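Two arms on the bottle bench now, what happens to the rest of us?

Posted by lolen_packer, 30/04/2024

Long one, sorry, get a coffee. I've been packing at our place for 21 years, and since February we've had a pair of arms learning the small bottles.

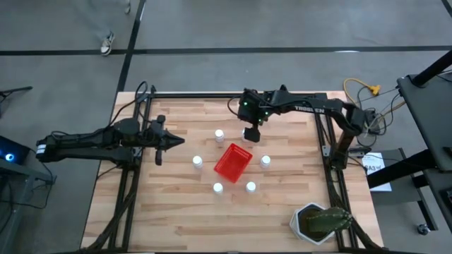

Bottles into the basket, that's the whole job, and it used to be how every new hire got started. You stood next to somebody like me and talked all morning (I met my best friend that way!). Now I mostly reset the bench and watch. My wrists are thankful, but I do miss the company.

szenasi_fan wrote:
Your wrists matter more than the chatting, friend. Ten years of that motion and I can't open a jam jar. Let the arms have it.

Kári Kvaran wrote:
I disagree a little, with love. At Elport they told us the same thing about wrists, and then the starter jobs quietly went away. Where does a nervous nineteen-year-old begin now? Ask your lead that, and ask about the pay grade for minding the machines while you're at it.

lolen_packer wrote:
Kári, I did ask about pay. "Under review." The training is 2 afternoons and I liked it more than I expected to, especially the part where they let me say how I pick up a bottle.

szenasi_fan wrote:
Then get that grade in writing before you teach them anything else!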